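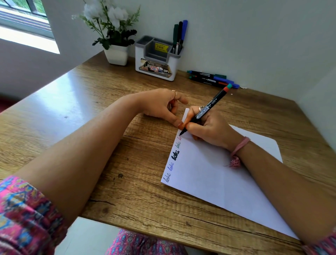 Speaker notes: Buying and selling used cars privately
Club evening talk, 14 June 2021

Start with the hands-up question: who has bought a car from a private seller and regretted it? Then who has sold one and had the buyer vanish. Give it a minute, people like to tell these.

Slide 1. What the talk covers
Private sales only. Dealers are a separate talk. I will use my own two sales and one purchase as the running cases. The purchase was the Benetti hatchback, the sales were the Ikell wagon and the old Cuadros coupe.

Slide 2. The ad
Read the coupe ad aloud as I first wrote it. It had every part I had ever bolted on and no mention of the service history. In 11 days I got 2 messages, both asking if I would split the wheels from the car.
Then read the second version. Year, mileage, owners, title status, service records, faults, price. Mods go last, and only the ones with receipts.
Say that a stock buyer and a mod buyer read different ads. Decide which one you want. If the original parts are in the garage, list them, because some buyers will want to put the car back to standard.

Slide 3. Faults
List them. Small rust bubbles, a slow window, a tire near its limit. A buyer who finds a fault you didn't mention will assume there are more.
On the wagon I wrote that the rear wiper did not work. Not one caller asked for money off for it.
Power numbers: only quote them if you have the printout. Say when the run was done and what has been changed on the car after it.

Slide 4. Price
Look at what similar cars are listed for, then find out how long they have been listed. A car that has been up for two months is priced wrong and should not be your guide.
Money spent on parts does not come back. My receipts for the coupe came to $1,476 for suspension and brakes alone. I don't think it added more than a couple hundred to the sale.
Pick the lowest number you will take before the first viewing and write it down. Keep it in your pocket if you have to.

(Pause for water. Ask if the people at the back can hear.)

Slide 5. The viewing
Cold engine. If you are the buyer, ask for it ahead of time and put your hand near the hood when you arrive. If you are the seller, leave the car alone that morning.
Daylight, dry if possible. Wet paint hides a lot.
Bring the title, the records and both keys out before the buyer asks. I use a Unico folder, the kind with the elastic, with the newest bill on top.

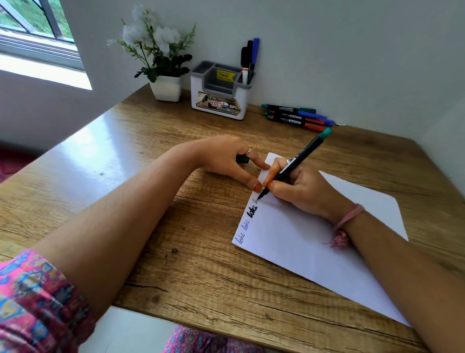

Check that the VIN on the dash matches the one on the title. Then check the door jamb sticker. It takes a minute and I still meet people who have never done it. On the Benetti the door sticker was missing, and the seller had a body shop bill that explained it. Without the bill I would have left.

Slide 6. The test drive
Seller: see the license and the insurance card, take a photo of both, and ride along. Pick the route yourself. Mine has a hill, a rough street and a short piece of highway.
Buyer: radio off, windows up for the first half and down for the second. Brake firmly once from highway speed when there is no one behind. Try every gear, reverse included. Turn the wheel to full lock both ways in a parking lot and listen for clicking.
Do not talk during the drive. Talk when you are parked.

Slide 7. Part exchange
This comes up every time. A trade-in offer is lower, and it is done in an afternoon. I was offered $1,147 less for the wagon than I later got for it privately. That took me most of March and a lot of evenings. For some of you the dealer's offer would be the better deal.

Slide 8. Money and paper
Meet at the buyer's bank and watch the cashier's check being made out. No deposits by gift card, no shipping agents, no overpayment.
Bill of sale, two copies, both signed, with the mileage and "sold as is" on it. Plates and notice of sale depend on the state, so look yours up before the day.
Cancel the insurance after the notice has gone in.

Questions. If anyone asks about liens, go back to slide 8 and explain the payoff letter. Blank bill of sale forms are on the table by the door.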